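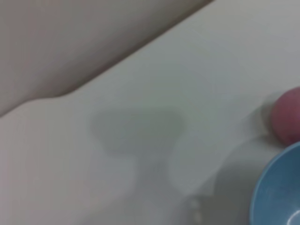
Florkwood Coin & Bar Scale

I've been buying small silver and the odd bit of gold for a good while now, mostly because I got tired of reading about central banks at midnight and wanted to do something with my hands. If you've come over from my newsletter you know the story already. If you haven't, I sell a small range of gear for people who keep some of their savings in metal, and the Florkwood is the item I get the most email about.

It's a pocket balance for checking weight and thickness on coins and small bars. No batteries, no app. You set the coin in the slot, and if the weight is right the beam tips and if it's light the beam stays put. Harvey Doucette makes them for me in Burkby, and he's been making gauges of one sort or another since long before I had any savings to worry about.

What you get

The beam and base, a felt pouch, one check weight, and the slot plates for whichever set you order. Standard set covers 11 coins, including the common one-ounce silver and gold pieces and the old 90 percent dimes, quarters and halves. The extended set adds 7 more, mainly European gold (sovereigns, 20 francs and so on). If you own something odd, write to me first, please! Harvey will cut a custom plate but he needs the diameter, thickness and weight, and he will not guess.

Beam: brass
Base: steel, powder coated gray
Weight with pouch: 440 grams
Check weight: 100 grams, stainless
Plates: swap by hand, no tools

Why I bother with one

A couple of years ago I bought a tube of silver rounds from a fellow at a show. Nice guy, good price, and I was in a hurry. Two of the rounds were plated junk. I didn't find out until June, when I took them to Manon Sutherland's shop to trade toward something else and she picked them out before I'd even sat down. It wasn't a fortune, but I felt pretty silly, having spent years telling people that metal is the one thing you don't have to take on trust. You do, a bit, unless you check it.
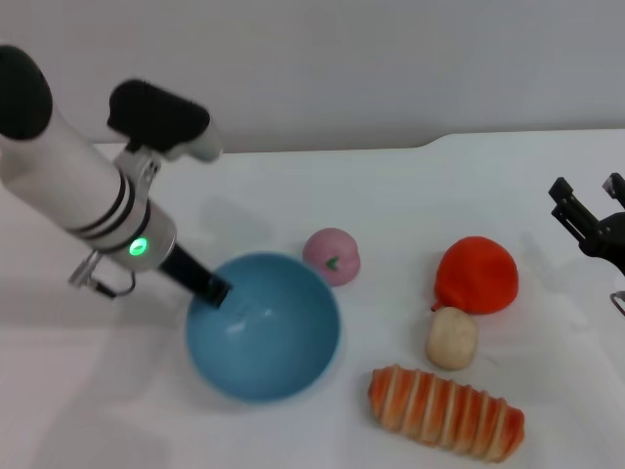 So I check it, every time, at the table, in front of the seller. Most sellers like it. The ones who don't have saved me some money too.

Is it as precise as a good digital scale? No. I own a Jumix digital as well and I use it at home for scrap and broken chains, where I need a number. The Florkwood won't give you a number. It gives you a yes or a no on a coin it knows, and it does that on a wobbly folding table with people leaning on it – my digital hates that. It also won't catch everything. Tungsten is so close to gold in density that a well-made fake bar can pass on weight and size both, so for bigger bars I'd still pay for a proper test. Please don't buy this and then put your retirement into a bar off a classified ad.

Things people ask

Does it need calibrating? Not really. Use the check weight now and then, and if the beam is off, turn the little screw under the left end a hair at a time. Wipe the slot out first, lint is usually the culprit.

Worn coins? Old circulated silver does run light. The 90 percent plates have a bit of slack built in, and a really slick dime can still fail. Roy Treloar wrote in to say he keeps the failures in a separate jar and sells them by weight, and I've started doing the same.

Can I clean it? Dry cloth. The brass will go dull and I like it that way.

Do you ship abroad? Yes, but it's slow and you pay any duty at your end.

Stock

Updated 9/22/24: standard sets are in and going out within the week. The extended set is on backorder while Harvey finishes the franc plates, and I'd rather not promise a date. If you ordered one already you're in line, and Melati Lubis, who handles my orders, will email before anything is charged. The replacement pouches are back too, in green only.

Returns are fine for 30 days if the plates aren't scratched up. I'm not a financial adviser and nothing here tells you what to buy, I just sell the scale.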